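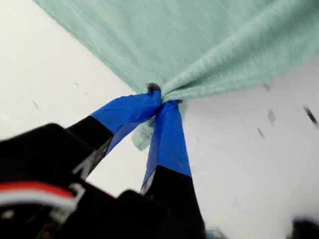 Festalon fleece towel, mint, bath size

Three and a half stars. Would be four if it came with a warning about the car seats.

I bought two of these from Burkolia in the post-Christmas clearance, having finally admitted that our old bath towels had the absorbency of a road map. The range comes in a handful of colours, most of them named after desserts. I went for mint, the only one that didn't sound like it would go off.

First impressions: soft. Suspiciously soft. It has that fuzzy surface that makes you stand in the hallway rubbing it on your face until someone asks if you're all right. It's also a good deal lighter than cotton, so it takes up next to no room in a swimming bag, and it will bunch up into a fistful and spring back without looking like it's been slept on.

Drying yourself is another matter. On the first use it mostly moved the water to a new part of me. The care card (eight languages, none of them persuasive) says to wash before use, and I'd ignored that because I always do. After two washes it improved a lot. After five it became a proper towel, though you still have to pat. Rub and you're just giving yourself a buffing.

The lint is real. Wash it alone the first few times. I put mine in with a navy work shirt and the shirt now has a sort of moss. And don't wrap yourself in it for the drive home from the pool, or you'll be picking green fuzz out of the upholstery until winter.

On the line it's brilliant. Hung out after lunch on a warm February day, dry by the time the kettle had boiled for afternoon tea. It folds badly, mind you — the corners slide about and the stack in my linen cupboard has a lean to it. The hem is the bit I'd keep an eye on. One of mine has a loose thread at the corner that I've been told not to pull, and which I think about constantly.

The Pesside one my sister has is thicker and feels more like a hotel, but it costs nearly double and takes until the next day to dry. For the beach, the gym or the dog, get the Festalon. For guests you're trying to impress, spend the extra.

Colour hasn't faded so far. The shirt is also holding its colour, that colour now being mint.

Posted 7 Feb 2025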